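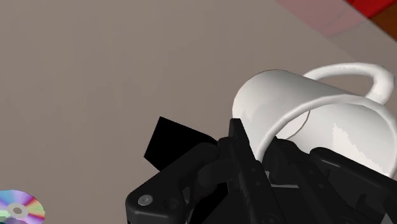 Handout 7: Picking Up the Mug
Intro Robotics, Clanby campus
Posted 12 July 2026

By now your team should have the Indisus simulator running and the arm moving without errors. If it isn't, fix that first, using the setup sheet from May. Everything below assumes a working install.

The task is short to say: get hold of the white mug and raise it off the table. I love this one. It sounds like an afternoon's work and it will teach you more about contact than three chapters of the textbook!

1. What you get

The starter scene has a table, four red chairs, a mug and a few other objects (the hat, the disc, the basketball). You only have to grasp the mug. The others are there to make your planner think, so treat them as obstacles. Object positions change with the seed, so please don't hard-code coordinates. Last term two teams did, and their code fell over the moment we changed a number.

Each run gets 300 simulation steps. Your log file should hold one line per step: joint angles, gripper opening, mug pose.

2. Approaching from above

Start with a top-down grasp. Move to a pre-grasp pose over the mug, open the fingers, come straight down, close, lift. The handle makes the mug lopsided, so think about which way the wrist is turned before you descend. Some teams put fingers inside the cup and some go around the outside. Both are fine, and I'd love to see you try each and compare the logs. 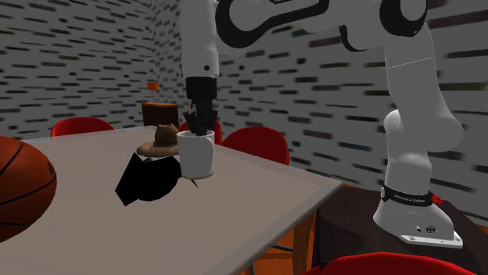
When you lift, go slowly for the first part. A fast lift with a light grip makes the mug swing, and once it swings the contact solver gets jumpy. Raise the grip force a little at a time. Cranking it to the maximum has its own problems (try it once, it's very entertaining).

3. When the mug ends up on its side

It will, sooner or later. Your top-down grasp was written for a standing mug, and the rim is no longer where the code expects it. Read the mug's orientation from the pose, then branch: upright, use section 2; lying down, come in across the body. Keep the two cases in separate functions so you can test them alone.

4. Shadows and the camera

Teams using the Correia vision module: check your mask before you blame your planner. Dark shadows on a pale tabletop can get lumped in with the gripper.

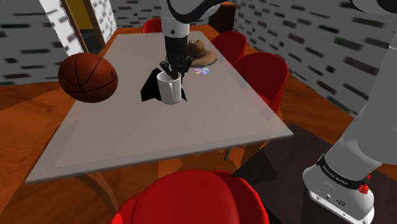

Ploseo team asked in the class forum whether they could switch shadows off and still get full credit. Yes for debugging, no for the graded runs.

5. Turning it in

Seed 1512 is the practice seed. Grading uses 24 others. Hand in your code, the logs, and 2 pages on what failed and what you changed. Write up the failures properly, they're my favorite part to read.

Next handout: placing the mug back down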